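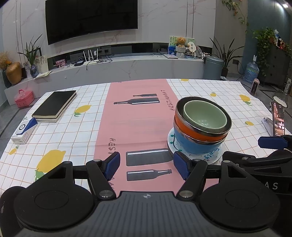
Nested bowls on a coaster, with the gripper fingers at its front edge.

Setting and Clearing a Table with the Hand-Held Gripper
Household tips for student members, Nalach Robotics Club, Keller College

The table-setting unit asks students to complete ordinary kitchen and dining tasks at home using a hand-held gripper. The demonstrations students record are later used by the senior group to program the club's arm for the Alexiou Challenge. The tips on this page were gathered from student log books and are issued with every gripper kit. They apply to all three rounds of the challenge. Families are welcome to keep a copy in the kitchen.

Students who have not yet completed the safety induction should do so before taking a kit home.

Before you start

Obtain permission from a parent or guardian to use the table and each item you intend to handle. Old or replaceable crockery is preferred. Items of sentimental value should stay in the cupboard, even where they are the correct size.

Choose a table that can be reached from at least one long side without leaning. The challenge work area measures 600 millimetres from front to back, and it is good practice to mark the same distance at home with two strips of painter's tape on the edge of the cloth. Tape should be tested on a corner of the cloth first and removed at the end of the session.

Allow 15 minutes for setting up and the same again for putting away. Sessions in the late afternoon tend to be interrupted by dinner, and a number of log books record a half-finished place setting for this reason. After 7 pm is usually easier in a busy household.

Wash and fully dry all crockery. A film of dishwashing liquid on the outside of a bowl is enough to make the finger pads slide. Pads should be wiped with a damp cloth before the session and again whenever food residue or oil has touched them. Do not use methylated spirits or bench spray on the pads.

Tablecloths and runners

A cloth protects both the table and the crockery and should be used wherever one is available. It must be smoothed flat before each recording. Cloths that hang very low at the front catch on the student's sleeve or belt, and can be folded under.

Printed cloths are permitted. Students are reminded that a busy print can make small items such as teaspoons harder to find in the recording, so cutlery should be placed on the plainest part of the cloth. A runner down the middle of the table gives a useful landing zone. In the first round, the task may simply be to move one item from the cloth to the runner and back again.

If a runner creeps out of place during practice, lay a piece of non-slip shelf liner underneath it. The liner should be cut a little narrower than the runner so that it does not show.

Stacking and nesting bowls

Nesting is the most frequently assessed skill in the unit and causes the most difficulty. The following points should be read before the first attempt.

Sort the bowls by width before picking any of them up. The widest bowl goes down first and stays down. Students sometimes attempt to lift a part-built stack in order to straighten it, which is not recommended with the gripper; straighten the stack by hand and begin the recording again.

Set the stack on a coaster or a folded tea towel. A coaster gives the student a clear target for the base bowl and keeps metal and glazed surfaces off the cloth. Check that the coaster is larger than the foot of the bowl.

Lower each bowl until it rests in the one beneath before opening the fingers. Dropping a bowl even a short distance will chip a glaze in time. Open the fingers slowly, pause, and then withdraw straight upwards.

Mixed materials may be used in one stack. Where ceramic and steel are nested together, the student should listen as well as look, as the sound of contact is often clearer than the view.

Unstacking is assessed separately. Take the smallest bowl first and set it well to one side, leaving room for the next. Log books should record the order in which items were removed.

Holding a bowl by its rim

A bowl is held with one finger inside the rim and one finger outside. Bring the gripper in from above with the fingers open, lower it until the rim sits between the pads, and close gently. The pads should meet the wall of the bowl squarely. If only the tips are touching, release and go lower.

Light steel bowls may tilt when lifted from one side. A slight tilt is acceptable. A bowl that swings freely is being held too near the tips, and should be put down and taken up again. Keep the wrist steady and move from the elbow.

Never practise a rim hold with food or liquid in the bowl. Dry rice and pasta are approved for the third round only, and only in the club room.

Keep the area beneath the lifted bowl as clear as the task allows. Glass plates and saucers should be moved further back if they are not part of the current step. Knives are set down with the handle towards the student and are not to be picked up with the gripper by the blade. For home practice, a butter knife is sufficient.
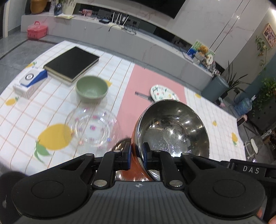
Plates, glasses and cutlery

Plates are harder than bowls. A dinner plate lying flat offers the fingers very little edge, and pressing down on it to gain purchase will mark the pads. Students should slide the plate until a short section of its rim overhangs the table, close the fingers on that section, and support the plate from below with the free hand during the first few attempts. The free hand may not be used in assessed recordings.

Side plates with a raised or ribbed edge are suitable for beginners. Very fine china is not suitable at any stage.

Tumblers should be plastic for home practice. Hold them below the middle. Stemmed glasses are excluded from the unit.

Forks and spoons are picked up across the handle, near the balance point. Students who have difficulty may rest the cutlery on a folded serviette, which raises it enough for the fingers to pass underneath. The serviette should be noted in the log book.

Keeping the rest of the table in order

Books, boxes, telephones and similar articles need not be removed from the table if they are normally kept there. The challenge is intended to reflect real homes, and the senior group benefits from recordings made among everyday belongings. Students should, however, observe the following.

Articles that would be damaged by a knock are moved to the back of the table or taken away altogether. Drinks, including the student's own, are kept off the table. Books may be stacked, with the largest at the bottom. Anything bearing a family member's name, address or school is turned face down or put in a drawer. A telephone on a stand should be switched to silent.

Articles are not to be moved part way through a recording. If the telephone must be answered, stop and begin again.

Floors around the table should be clear of shoes, bags and pet bowls, as students will be looking at their hands and not at their feet.

Cleaning and packing the kit

Wipe the gripper body with a dry microfibre cloth. Water must not be allowed to enter the finger joints. Pads may be cleaned with warm water on a cloth, then left open to air for a time before the kit is closed. A pad that has begun to lift at one corner should be reported and left alone; household glue hardens and makes the pad impossible to replace.

Crockery should be checked for chips before it goes back to the cupboard. Run a fingertip lightly along the outside of the rim, never along a suspected crack. Chipped items are wrapped in newspaper and placed in the household rubbish, and the family is informed.

Tablecloths used for practice can be shaken outdoors and washed as usual. Rubber pads occasionally leave a faint smear on pale fabric. A little dishwashing liquid worked in with the fingers and rinsed with cool water has removed it in most cases.

Kits are stored in the Tonness cupboard in the technology wing, pads facing upward. Nothing is to be placed on top of them.

Recording and submission

Each entry in the challenge consists of 97 completed demonstrations, divided among the team's members as they see fit. A demonstration counts as completed when the last item is at rest and the fingers are open and clear of it. Attempts in which an item falls should be kept and labelled as such, and do not count towards the total.

Log books are due at the end of August. Teams that require additional bowls may borrow them from the food technology kitchen at lunchtime, on the understanding that they are returned washed and in the same stack.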